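We finally put our equipment order in for Welska this June, and I'm still a little giddy! The plan is 2 arms from Nilon for the rice scooping bench, plus 200 wooden cups from Shao (I wanted metal, I got outvoted). Rice is cheap, thank goodness, so most of the budget went to hardware.

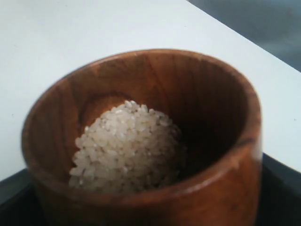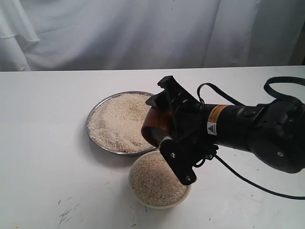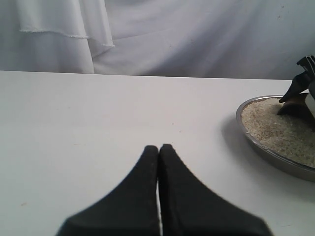

I also asked Rerero for a quote on spare gripper fingers, and they want 6 weeks to ship, so those have to go on the next budget. If you're pricing a bench like ours, get your spares quote early. Cables too! I left those off my first spreadsheet completely and had to go back and beg for more money.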